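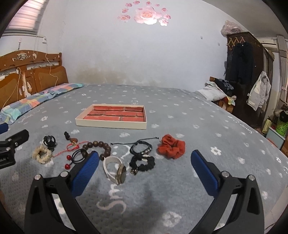
Week 2 handout: Small tidying jobs
Course tutor: Teresa Wilczyńska

Every vendor's talk has the same slide: the home robot arrives soon. Keep your hand on your wallet. Our test case this week is putting hair ties, bracelets and a watch into an open box on a bed.

Why it is harder than it sounds:
- Thin cords lie across each other. Pull one and its neighbor may come too.
- A scrunchie changes shape when squeezed, so a grasp planned from its outline can miss.
- A plush blanket gives under the fingers. Most published grasping demos use a hard table.

The Zulthorpe trial is often quoted in favor. It logged 1063 picks, but the items were rigid blocks, spaced apart, and a person reset the table after each run. Read the methods section before the headline.

Ask of any demo: who laid out the items? Was the video sped up? How many failed runs were left out?

For next week: tidy 20 small things at home with two fingers of one hand. Write down each time you had to nudge, drag or untangle something first. Bring the list. Ruth Kettle will collect them at the door.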